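Notes from the packing floor, one year in

Posted Sep 3, 2024

I promised a longer post on how the new sorting line has changed things at work, and I've been putting it off all through August because every time I sat down to write it something else got installed. So this is where we are today, and I'm sure half of it will be out of date by Christmas!

For anyone new to the blog, I work at the Cosgrove warehouse. We ship small household orders, craft supplies, toys, kitchen bits, all the stuff that fits in a tote. When I started, every single order was picked, checked and boxed by hand. Now the Bedero line does the picking for anything with a stiff box around it, and we do the rest.
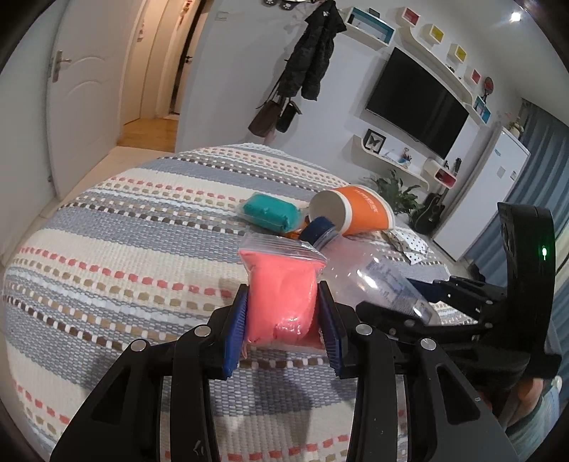
Soft goods are where I spend my days now, and I love it more than I expected to. A carton has corners and flat sides, so the line grabs it and off it goes. A bag is a different animal. It slumps, it slides, it folds over the barcode. Look at the pink modeling clay in its zip-lock, with the blue pads squeezing it from both sides and the clear plastic wrinkling down at one corner, and you have my whole job right there. How hard do you squeeze? Where do you take hold so the zip stays shut? I never had to put any of that into words before. Now I do it all day, for the people who write the settings over at Brukeck, and they really do listen. Last month I told them the arms were going for the middle of the bag every time and they should try lower, where the weight is. Two days later it was in.

What's changed most is the walking. I used to come home with feet like bricks. One of the guys on my shift wore a step counter before and after (he's that kind of person) and he was cutting out miles. My knees have noticed too. The other side of it is that you stand in one spot a lot more, and we had to ask for mats. We got them, 14 of them, after a certain amount of nagging.

The noise is different. Before, it was radios and people yelling across the aisles. Now there's a steady hum and you talk to whoever is at the next station. I miss the yelling a little. We started eating lunch all together at one table to make up for it, which was the idea of somebody on nights, and it has stuck. 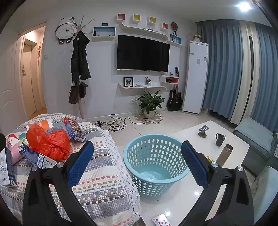

And then there's the mixed orders, my favorite part. The line handles one kind of thing at a time very nicely, but a real customer wants a bottle, a box, a bag of something squashy and one weird item that doesn't fit any category, and they want it all to arrive in one piece. We get roughly 300 of those on a normal shift. Somebody has to decide what goes at the bottom. At the moment that's us, with the machine handing over the easy pieces, and when it's going well it feels like cooking with a really good helper.

I won't pretend everybody is thrilled. Two people from the old picking team moved over to the Gurnport site when the line came in. They were offered training here and didn't want it, and I understand that. The training was 49 hours spread over evenings, which is a lot if you have little kids. I think it should have been on the clock, and I said so in the survey. The next group gets theirs during shift.

My pay went up a step after I finished, and I have a job title with the word "handling" in it, which my mother finds very funny.

Next up is a trial with cups and bottles, the light empty kind that roll away if you so much as look at them. I have opinions already. I'll write it up once we've run it for a few weeks, and if you work somewhere with a similar setup, please leave a comment, I'd love to hear how you deal with bags!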